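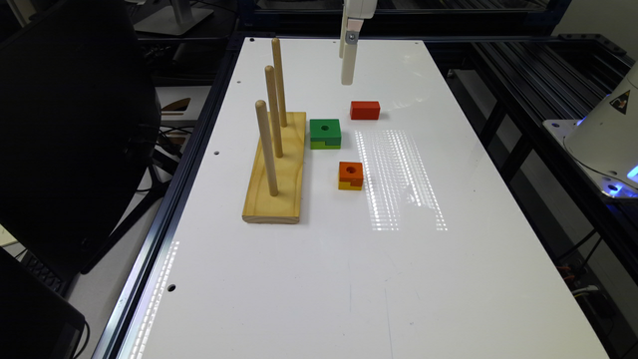
Robotik & Automation > Kaufberatung

Rekeo Steckbrett-Set für den Greifarm: lohnt sich das?

Judit Sipos, 3/7/20

Guten Tag, ich überlege, für unseren Kurs das Set von Rekeo zu kaufen: Brett mit drei Stäben und farbige Holzklötze mit Loch. Der Arm soll die Klötze auf die Stäbe setzen. Der Händler verlangt 50 Euro, Versand extra. Unsere Tischplatte ist weiß und glänzt ziemlich stark. Hat jemand Erfahrung, ob die Kamera am Greifer damit zurechtkommt? Und wie viel Spiel haben die Löcher?

Fekivska

Ich habe das Set seit Juli. Das Holz ist ordentlich, die Löcher haben 22 mm und der Stab geht mit 2 mm Spiel hinein. Für Anfänger ist das angenehm, weil der Arm nicht ganz genau treffen muss. 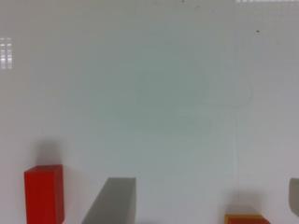
Foto: Amadi

Die Platte ist bei Ihnen wohl das größere Problem. Lampen spiegeln sich darin als helle Rechtecke, und Klötze am unteren Bildrand sieht die Kamera nur zum Teil. Mit den roten habe ich wenig Mühe gehabt, graue auf Weiß sind schwieriger. Ich würde eine matte Unterlage kaufen und die Belichtung fest einstellen.

Botthorpe

nimm lieber gleich einen besseren Greifer, meiner hat 2000 gekostet und greift alles. Das Set kenne ich aber nicht.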